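3.2 Marker residue on the shared tabletops

The tables in the Jidari study room have a pale blue-gray top with a thin dark edge strip. They are used for group work, and students sometimes write on them directly. Our part of the project was to record what kinds of marks end up on the surface and how well the standard cleaning routine removes them. The survey ran through August and covered 31 tables, which gave 136 separate marks.

Each mark was entered in the log sheet under one of three types: line, smudge or speck. A line is any stroke that can be followed from end to end. A smudge is a short or faint patch with no clear outline. Specks were logged by area only – counting them one by one took too long and gave different totals for different group members.
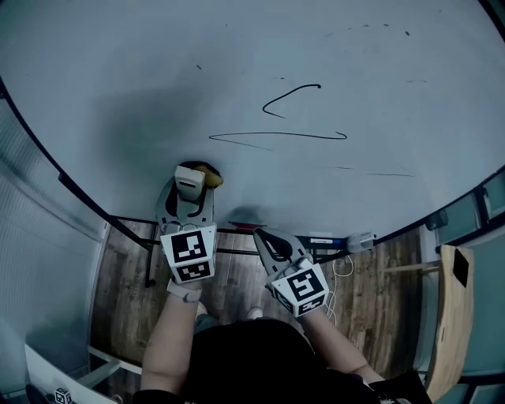

Figure 7. Tabletop with two black marker strokes, the lower one long and nearly horizontal, and faint specks and smudged dashes.

Black strokes were the easiest type to log. Faint gray streaks were harder, as a shadow across the top can hide them or be taken for one. For this reason every table was checked a second time from the opposite side, and a streak was entered only if it was found both times.

Cleaning was done with a damp Zanenel cloth, using the same number of passes for each mark. Lines that remained after the last pass were wiped again with the Stisov spray and logged separately. The floor below the tables is wooden plank, so the spray was applied to the cloth and never to the table. Results for both steps are given in section 3.3, and the blank log sheet is in Appendix B.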